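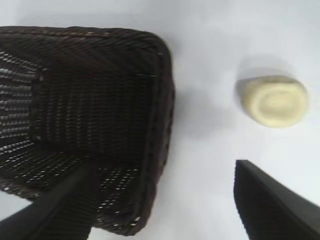 Re: [manip-list] basket placement, rim failures again

Hi all, quick one before the 4pm slot

On 'Marinescu', Nathalie Melnyk wrote:
> Did the wrist-only policy ever get past the rim problem? We gave
> up on it in June. Also are you still using the Draltavik
> weights, or your own?

Own weights now. Draltavik was fine for bins with solid walls, not so good on wicker.

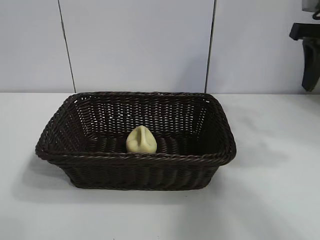
Short version of the result -- 199 placement trials, 178 good. We score off the fixed view only. A trial is good if the object is sitting on the basket floor and the fingers are well clear, so the pale yellow piece tucked in just behind the front rim is a pass, even with its lower bit hidden by the braid. Of the 21 bad ones most were rim contacts. Havent sorted them properly yet.

Main change was the depth term. Light comes through the gaps in the weave and the old model read those as table, so it thought the wall was further off than it was. We now mask small bright openings before the height estimate. Dead simple. Should of done it months ago.
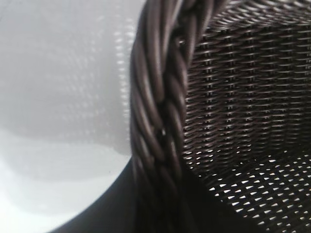 Zachary Li reckons the mask is only hiding a colour problem, and wants the same runs on a pale basket before anyone at Daltwood builds on it. Fair enough. Will do 34 trials on one once it's been delivered. 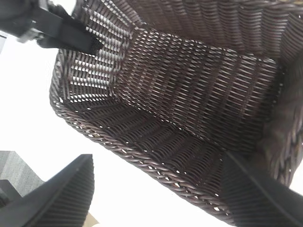
Other thing, the mask hurts a bit when the wrist is tilted steeply. Floor and wall both get speckled and the estimater drops too many points. Thinking of a cap on how much it can throw out per view -- if anyone's tried that pls shout.

Code is in the Dreden repo, branch rim-mask. Readme is out of date, ignore the bit on calibration.

Gotta run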